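5.3 Grasp faults on trimmed garments

The folding policy was trained on plain T-shirts and towels, and most of the faults logged at the Clandesberg site came from garments outside that set. This section deals with one of them, a sleeveless jersey with striped trim, which produced more operator stops than any other item in the March trials. Wrist camera views are used throughout, as these are the only images available to the grasp planner.

The planner, Rukico, selects a grasp point by finding the outer edge of the largest connected cloth region and ranking candidates along it by local curvature. On a plain garment the outer edge and the color edge are the same line. On the jersey they are not. The trim adds strong color edges inside the true outline, and the armhole adds a second closed contour. Figure 6a shows a grasp at the lower end of the armhole band, where the trim narrows and meets a white part of the garment.
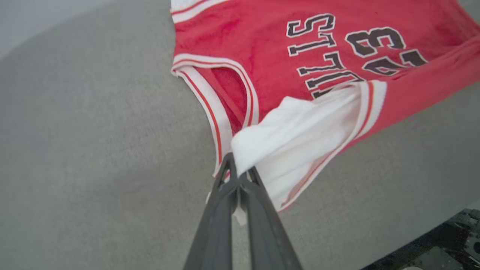 Figure 6a. Wrist view with the fingertips closed on fabric at the end of the armhole trim. A small tuft of white cloth is held between the fingers.

A pinch of this kind passes the finger-gap check, which asks only whether some cloth is present between the tips. It does not test how many layers are held or whether the held point lies on the outline the planner intended. In the logged fault the controller accepted the grasp, began the lift, and raised a force alarm when the arm reached the stretch phase. The alarm limit had been set at 8 N for towels. Bermúdez repeated the sequence by hand and found that a grasp on the band loads the seam directly, so the force rises well before the garment is flat.

A second fault mode involves the support surface. The white sections of the jersey and the pale gray upholstery are close in brightness, and the segmentation mask tended to drop the white cloth and end at the striped band. The grasp center was then computed for a region smaller than the garment. Figure 6b gives a view with the fingers apart on either side of the white section.

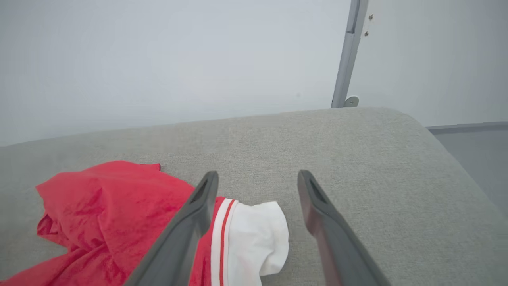 Figure 6b. Wrist view with the fingers open. The left finger overlaps the red cloth and the striped band; the tip of the right finger is over bare upholstery.

Closing on a center placed by the reduced mask can bring one fingertip down on the cushion. Because the cushion yields, contact with it is not sharp, and the downward force monitor responded late — in the worst case after 2 s of continued travel. We class this as a safety matter as well as a grasp failure. The same delay would apply if a hand were resting on the surface.

Two changes were made after review. The approach is now stopped on position error as well as force, with a limit of 10 mm, and the mask is rejected if its boundary follows a trim line for more than 20 percent of its length. Neither change addresses the layer-count problem. The Ortuño fingertip sensor was considered for that purpose but could not be fitted without widening the tips, and tests at Arotholm with a low-force trial lift are still in progress.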